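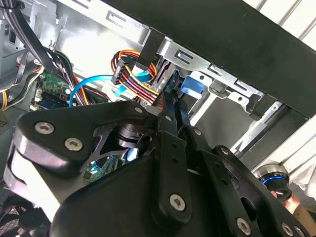

Unit 6: Opening a desktop case and reading the board
Course notes, R. Tarigan. Revised 24th May.

6.1 Before anything is unplugged
Record the cable routing first. Power wires are bundled and color coded, and the code is the same from one supply to the next, but the path they take through the case differs by maker. Plastic latches are released by pressing the tab. Do not pull on the wires.
Drive brackets are usually stamped metal. Slots and small round holes along the edge take screws or clips - check both sides before sliding anything out. Edges on stamped parts are not always rolled, so wear the thin gloves.

6.2 Order of work
1. Disconnect mains power. Hold the power button for 6 seconds.
2. Clip the wrist strap to bare metal on the chassis.
3. Release data cables, then power cables.
4. Remove expansion cards.
5. Remove the cooler, then open the CPU socket.
The Loureiro worksheet lists steps 3 and 4 in reverse. Either is accepted in the practical.

6.3 Identifying connectors
Work from the socket outward. With the lever released and the retention bracket swung up, the pin field of an empty socket is exposed and must not be touched.

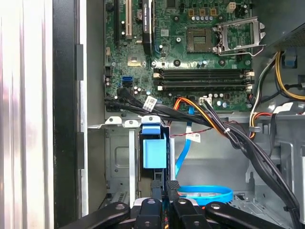
Slots come next. A conventional PCI slot is often cream or white, a PCI Express slot often black, but color is a convention of the board maker and proves nothing. Use the length and the position of the key. SATA ports are small and L-shaped inside; blue and black ports on one board may or may not run at different speeds, so consult the board manual. The four-pin power connector normally sits near the CPU socket.

6.4 Marking
The practical carries 140 points, and 104 are needed to pass. Lab sheets for Unit 7 are issued in October.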